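Notes for the recipe-card dataset, v0.9. Typed up fast, will clean later.

## What it is

- 221 handwritten recipe cards, transcribed
- from the Talleck church kitchen box, mostly soups, bars, casseroles
- one row per card, plain CSV, UTF-8
- spelling kept as written ("choclate", "tbls", etc.)

Not a cookbook. Nothing tested. Some of these would probably make you sick, see the canning ones.

## Files

- `cards.csv` - the main table
- `units.csv` - lookup for the weird measures (a "scant teacup", "butter size of egg")
- `unreadable.txt` - list of card ids I gave up on, 11 of them
- `old/` - ignore, first pass, wrong ids

## Columns

`card_id`, `title`, `giver`, `body`, `oven`, `yield`, `stains`

`oven` is free text. Half the cards just say "moderate". Did not convert. `yield` is blank more often then not.

`stains` is 0 to 3. Three means text lost under it. Seema Dhillon did a second read on all the 3s and fixed a bunch of mine, thanks Seema.

## Sorting

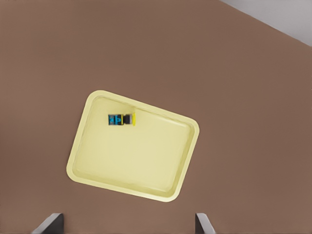
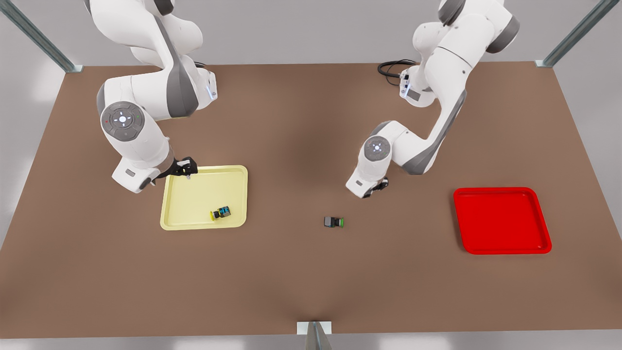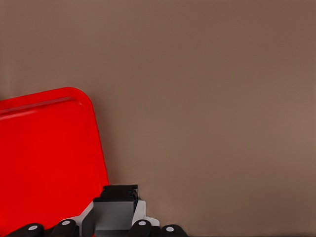

Cards were sorted by category before numbering, so ids run in category order, soups first. Categories come from the tab dividers in the box where there was one, my guess otherwise. Guesses have a `?` after the category name in `title`, sorry, should be its own column, will be in 1.0. If you do your own box, sort into trays by color like the pale yellow one and the red one, then write the color on your tally sheet. Way easier than sticky notes, those fall off and then you have a pile of mystery bars. Keep the order inside each tray too, people filed the good ones at the front.

## Known problems

- duplicates. Same lemon bar, three givers, slightly different sugar. Left all of them in on purpose
- givers are intials only, full names dropped
- cards 93 and up had the backs typed separately. If a body ends mid-step the back is missing, tell me
- fractions are a mess. Both "1/2" and "½" show up. Normalize before you search
- "oleo" = margarine. Not in units.csv, should be

## Changes

- 0.9: second read on stained cards, `stains` added
- 0.8: July cleanup, new ids, broke everybody's links
- earlier: don't use

## Using it

Fine for classes, home projects, whatever. Credit "Talleck box" if you print any. Please don't try to work out who the givers are. Corrections: send card id plus the line as it should read, one per line, no screenshots pls.

TODO: scan the two cards taped inside the lid.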